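Covering a padded table: clear sheet over foam, or just paint the thing?
Stomport Makers & Menders forum > Workshop and Benches

tealeaf_578
Hi all, long time reader, hardly ever post. I'm after opinions on table tops. I've got a big old table in the back room that I use for all sorts (sorting, mending, wrapping, the odd bit of model making) and I'm fed up of things rolling off it and chipping. My plan is a layer of padding in pale blue fabric, with clear plastic sheet over the lot so it wipes down. Then tape on top to mark out where things live, because I'm hopeless at putting stuff back.

Has anyone done this and lived with it for more than a month? My other half says paint the wood and be done.

Pririne
Done it, love it, wouldn't go back! Mine's been on since last September and the padding is the best bit, you can drop a screwdriver and not even wince. Get the thickest clear sheet you can afford though. The thin stuff goes into wrinkles the minute you lean on it and they never come out, whatever anyone tells you about hairdryers.

mossbank
Going to be the grump here. I had clear sheet on mine and took it off after two weeks. The glare drove me up the wall – every lamp in the room was looking back at me. If you do any close work at all you'll hate it. Get a wipe-clean tablecloth with a matt finish, job done, and it'll cost you less.

Pririne
@mossbank that's down to where your lamp is, surely? I moved mine over to the side and it's fine. And a matt tablecloth shows every bit of glue.

mossbank
I've got one window and one socket. The lamp goes where the lamp goes.

Gopinath Kulkarni
Hello tealeaf. I have had the padded sort for a good while now and I would say both of them have a point. Yes it shines, and yes you stop noticing after a bit. What I'd worry about more is the edge. Don't try to pull the sheet dead tight round the corners, it only splits. Fold it under like you're wrapping a present and clip it underneath, then you can have it off for a proper wash.

On tape: yellow on light blue is very easy to see. I tried white first and kept losing it in the shine. Stick it on top of the plastic and you can move it when you change your mind. I change mine a lot.

tealeaf_578
Thanks everyone, this is brilliant. Gopinath, do you tape round each thing or just mark out big areas? I was thinking of a box for each tool but that sounds like a lot of cutting.

Gopinath Kulkarni
Big areas. I did start with a shape for everything and it was a proper faff, I'd swap one pot for a slightly fatter pot and the whole scheme was off. Two squares next to each other at the back does me, one for things waiting and one for things finished. The middle stays for whatever I'm on with.

chowdary_shed
Does the tape not lift at the corners? Mine did, on a similar sheet. I bought a multipack from Chowdary on the high street (no relation, before anybody asks) and it curled up in a week.

Pririne
Wipe the plastic with a drop of washing up liquid first and let it dry properly before you stick anything. New sheet is always a bit greasy. Also press the ends down with the back of a spoon.

mossbank
Or paint a line on the wood, which doesn't curl. I'm with the other half on this one.

tealeaf_578
He's going to be unbearable when I show him that.

One more question, what do you all have behind the table? Mine's up against floral wallpaper and I can never find anything small against it.

Gopinath Kulkarni
Plain and pale, every time. Grey-white is good, it doesn't fight with anything. There was a long thread on backboards over on the Plurkdale board, 200 replies at least and most of them arguing about hardboard, but the first page is worth a read.

chowdary_shed
Seconding plain. I pinned up an old sheet and it did the job, though it does need ironing.

tealeaf_578
Right, I'm going for it. Thick clear sheet, folded under, yellow tape, plain back. Will report in once it's done, and mossbank can say I told you so if the glare gets me.

Gopinath Kulkarni
Good luck with it, tealeaf.
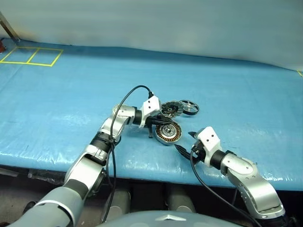 Blue padded top with the clear sheet on, yellow tape squares at the back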